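Projektbericht: Aufzeichnung von Demonstrationen für eine zweiarmige Greifaufgabe
Projektgruppe Orklow: Mwanahawa Mrema, Malathi Lobo, Vesela Halilović
Betreuung: Sharon Mwaipopo

3 Datenerhebung

3.1 Aufgabenstellung

Die Teilgruppe Datenerhebung hatte den Auftrag, einen Satz teleoperierter Demonstrationen bereitzustellen, mit dem im zweiten Projektabschnitt eine Strategie durch Imitationslernen trainiert werden kann. Gewählt wurde eine Aufgabe mit kleinen Objekten auf einer einfarbigen Unterlage. Die Arme sollen ein Objekt anfahren, greifen und an einer anderen Stelle des Tisches wieder absetzen. Die Reihenfolge der Teilschritte ist nicht vorgegeben, wird aber innerhalb einer Sitzung beibehalten.

Als Zielgröße waren 875 Episoden vereinbart. Davon sollten 60 als Validierungsdaten zurückgehalten und beim Training nicht verwendet werden. Die Aufteilung erfolgte nach Sitzungen und nicht nach einzelnen Episoden, da aufeinanderfolgende Episoden derselben Sitzung stark korreliert sind.

3.2 Aufbau

Beide Arme sind seitlich am Tisch montiert und arbeiten zur Mitte hin. Die Übersichtskamera erfasst den gemeinsamen Arbeitsraum von oben, zusätzlich trägt jedes Handgelenk eine kleine Kamera. Die Greiferfinger sind als Fachwerk mit dreieckigen Aussparungen ausgeführt. Die Bilddaten werden zusammen mit den Gelenkwinkeln beider Arme und den Greiferöffnungen gespeichert. Die Synchronisation übernimmt der Aufzeichnungsdienst Katayama, der im Vorgängerprojekt entstanden ist und von uns nur geringfügig angepasst wurde. 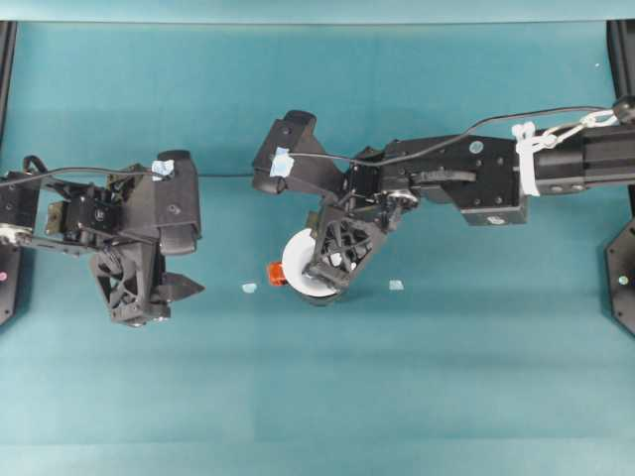

Abb. 3.1: Arbeitsraum aus Sicht der Übersichtskamera. Der rechte Greifer liegt an der weißen Rolle Klebeband an.

Die Übersichtskamera liefert die Lage der Objekte zueinander, verliert jedoch Information, sobald ein Finger über dem Objekt steht. In Abb. 3.1 ist die Mitte der Rolle teilweise verdeckt, das orangefarbene Objekt an ihrer linken Seite bleibt dagegen erkennbar. Für den letzten Abschnitt der Annäherung sind deshalb die Handgelenkkameras maßgeblich.

3.3 Ablauf einer Episode

Eine Episode beginnt mit beiden Armen in der Ruhelage. Die bedienende Person löst die Aufzeichnung per Fußtaster aus, führt die Aufgabe über die Führungsarme aus und beendet die Aufzeichnung mit demselben Taster. Eine zweite Person protokolliert Abbrüche und vergibt direkt im Anschluss eine von drei Kennungen: gültig, gültig mit Korrekturbewegung, ungültig. Episoden mit Korrekturbewegung werden nicht verworfen. Sie enthalten Zustände, die in glatten Demonstrationen kaum vorkommen und in die eine gelernte Strategie durch kleine Regelfehler trotzdem gerät.

Eine Bedienperson zeichnete höchstens 80 Episoden am Stück auf. In Vorversuchen nahm danach der Anteil ungültiger Episoden merklich zu. Die erste vollständige Sitzung fand im April statt.

3.4 Sicht der Handgelenkkameras

Die Handgelenkkameras sind so ausgerichtet, dass beide Fingerspitzen dauerhaft im Bild liegen. Damit ist die Greiferöffnung auch aus dem Bild ablesbar und kann gegen den Encoderwert geprüft werden – bei Katayama lag der Zeitversatz zwischen beiden Signalen zunächst oberhalb der Toleranz. 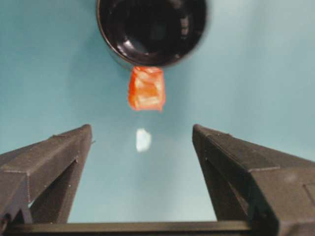

Abb. 3.2: Sicht einer Handgelenkkamera bei geöffnetem Greifer, orangefarbenes Objekt am unteren Rand des schwarzen runden Gegenstands.

Glänzende dunkle Flächen erwiesen sich als ungünstig. Auf der Innenwand in Abb. 3.2 treten helle gekrümmte Reflexe auf, die sich mit der Kameraposition verschieben. Eine auf Kanten beruhende Vorverarbeitung, wie sie Malathi Lobo anfangs vorgesehen hatte, wurde aus diesem Grund nicht weiterverfolgt. Die Bilder gehen unverändert in den Datensatz ein und werden erst im Trainingsskript skaliert.

Die zweite Schwierigkeit betrifft kleine helle Flecken zwischen den Fingern. Ob es sich um Reste auf der Unterlage oder um Lichtreflexe handelt, ist am Einzelbild nicht immer zu entscheiden. Das Protokoll sieht hierfür ein eigenes Feld »Störelement« vor, das bei der Durchsicht gesetzt wird. Betroffene Episoden verbleiben im Datensatz, werden aber bei der Auswertung getrennt ausgewiesen.
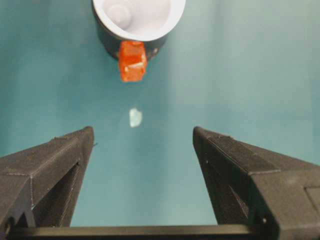
Die Durchsicht erfolgte in zwei Durchgängen. Im ersten Durchgang prüfte Vesela Halilović die Vollständigkeit der Datenströme und verglich die Zeitstempel der Kameras. Im zweiten Durchgang wurden die Kennungen anhand der Bilder kontrolliert. Rund 266 Episoden wurden dabei von »gültig« auf »gültig mit Korrekturbewegung« umgestuft. Ursache war überwiegend eine zu enge Auslegung des Begriffs Korrekturbewegung während der ersten Sitzungen. Die Definition wurde daraufhin ergänzt: Als Korrektur gilt jede Umkehr der Annäherungsrichtung nach Unterschreiten des Mindestabstands zum Objekt, auch ohne Kontakt.

3.5 Offene Punkte

Die Beleuchtung wurde nicht geregelt. Helligkeitsverläufe auf der Unterlage unterscheiden sich daher zwischen den Sitzungen, was für die Robustheit erwünscht sein kann, einen Vergleich einzelner Sitzungen aber erschwert. Die Startpositionen der Objekte wurden von Hand gewählt und sind vermutlich nicht gleichmäßig über den Tisch verteilt. Eine Auswertung der Verteilung steht aus.

Das Trainingsskript Braduscombe liest den Datensatz fehlerfrei ein. Die Umrechnung der Gelenkwinkel in das dort verwendete Format ist in Anhang B dokumentiert, die Protokollvorlage in Anhang C.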